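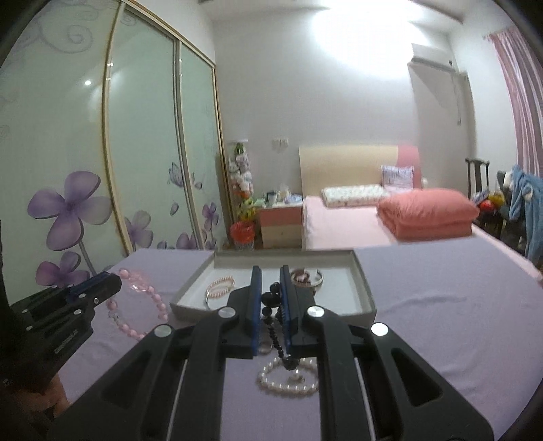
*Black beaded bracelet with a white pearl bracelet.*

**Restringing notes: cord, knots and stretch**

Members restringing bracelets before the June sale should check cord diameter against the smallest bead hole. The cord must pass through twice without force. If it binds, ream the hole or go down one size.

Elastic cord is pre-stretched before use. Cut 100 mm more than the finished length, pull it slowly to full extension, and hold. Sowmya Krishnan tested 6 lengths this way and found less slack in all of them after a month of wear. Tie a surgeon's knot, add one drop of jeweler's cement, and leave it overnight before trimming.

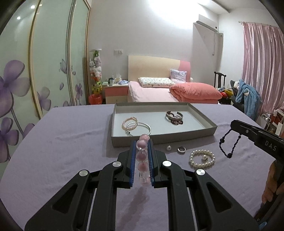
*Pink and clear glass beads; dark cuff and other pieces in the tray.*

Faceted glass wears elastic faster than smooth round glass. For faceted strands, use coated wire with 2 crimps at each end. Cord orders go to Domingo Durán at the Thambiah workroom, with diameter and color stated.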